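Workshop Tips for the Simulation Group
Midura Robotics Club, collected by Yurani Condori
Last changed 3 September 2025

These are the tips that kept coming up in February when we were building the bedroom tasks. Add yours at the bottom or send them to me. The kitchen tips are on the other sheet.

Before you start

Save a copy of the room file under your own name. The shared one is called Grukley and everyone opens it, so if you move the bed in it you have moved the bed for the whole club.

Check your units. We work in meters. A box typed in as 40 instead of 0.40 will swallow the room, and the simulator will sit there trying to work out the collisions until you close it.

Turn off shadows while you are placing things and turn them back on to judge height. With shadows on, you can see much better how far the fingers are from the sheet.

Placing the arm

Put the base close to the side of the bed, then run the reach check before you touch anything else. If the arm has to stretch nearly straight to get to the middle of the mattress, move the base in. A straight arm has nowhere to go when you ask for a small correction.

Bring the gripper down from above, fingers pointing at the mattress. Coming in from the side works on a table, but on the bed you will run into the rail or the blanket.

Stop a short way above the object and save that as your hover pose. Every pick starts and ends there.

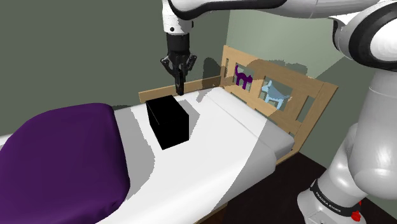
How high should the hover pose be?

High enough to clear the tallest thing on the bed, plus a hand's width. Measure from the top of the object and leave the mattress height out of it. If you swap in a taller box, set the pose again.

Working on soft things

Our blanket is a solid shape with a blanket's color on it. It won't give when you push on it. Treat it like a rock and route around it. Xóchitl has a real cloth version in the Kırmızıgül folder, but it runs very slowly on the club laptops, so save it for the final recording.

The mattress is solid too. If an object jitters when it should be resting, it is probably sunk a hair into the sheet. Raise it by a few millimeters and let it drop.

Dark objects

Plain black boxes are fine for the gripper and hard on your eyes. Give yours a bright color while you set up the grasp, then change it back. Line the fingers up with the narrower side.

Running trials

Do 7 runs with the same settings before you change a number. Then change one number only.

Write down the random seed. Xóchitl Villaseñor had a perfect run on seed 623 and we still use it to check that a new laptop is set up right.

If the arm takes a strange long way around, add a point in the middle of the path. Don't turn up the speed to hide it.

Putting things away

Name recordings with your initials and the task. Delete the failed ones you have no use for, and keep one of each kind of failure for the Rerngate presentation.

Close the simulator before you shut the laptop lid. The older laptops do not wake up well with it open.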